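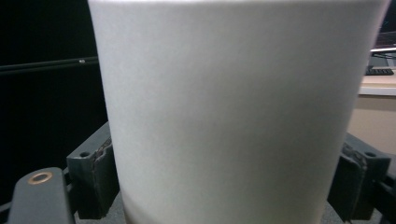 White cup, close up.

Half-Time: Does Anyone Stay in Their Seat at a Grovden Rovers Hockey Game?
By Fanni Fülöp and Ikhsan Pattinasarany
31/07/2022

We use cookies to remember your preferences. Accept / Manage settings

Our project began with a complaint. Ikhsan's uncle has held a season ticket at the Trellent Rink for years and maintains that the crowd comes back late for the third period and that this is why Grovden loses. Our supervisor, Zahira Nugroho, said this was two claims and that we should pick one. We picked both, which she noted in the margin of our proposal with a single question mark.

Method

We attended 5 home games in the lower division playoffs. Fanni sat in the east stand and Ikhsan sat in the west, where the heater works. At the end of each second intermission we counted the empty seats in our own stand at the face-off, then again when the clock showed five minutes gone. The two stands hold 819 people between them. We left out the standing area behind the goal, which cannot be counted by anyone who wishes to remain friends with it.

We also recorded the shots and goals in those first five minutes. The rink's official scorer, Adi Krishnan, let us check our sheets against his after each game. His were neater. On one occasion ours had a goal in it that his did not, and after a short discussion it was agreed that the puck had hit the outside of the net.

Results

The worst night was the second game against Lumanlan, when 176 seats were empty at the face-off. Five minutes later most of those people were back, having missed Grovden's only goal of the evening. The best night was the first game of the series, with 23 empty seats and two goals against, both of them scored while nearly the whole building was there to watch.
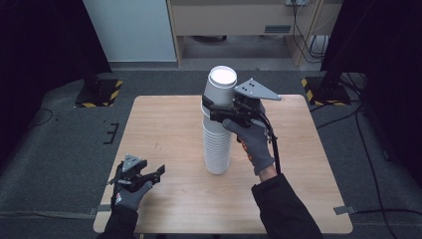 So the first half of the uncle's theory holds up well. People do come back late, and they come back later when the team is behind. The second half is in trouble. Grovden was outshot in the opening minutes of the third period at four of the games, including the one where almost everybody was sitting down. If the crowd has an effect, it may be the wrong one.

We put this to Sutrisno Pelupessy, who coaches the defense. He said that his players were tired by the third period, that they skate with a short bench, and that he had never once looked at the east stand.

Problems

Five games is a small sample, and the series would have been longer if Grovden had won more of it. Some people changed seats, and one family on the west side changed seats every period, moving steadily toward the heater. Fanni missed the face-off in the fourth game and had to take her count from the stairs, so she was, for our purposes, an empty seat.

We would like to repeat the counts in the regular season and add the first intermission. Ikhsan's uncle has read a draft and says we went to the wrong games.

Related items
Penalty Minutes and Long Bus Rides: A Comparison
Who Sharpens the Skates? Interviews at Trellent Rink
Stikuda Junior League: Attendance in June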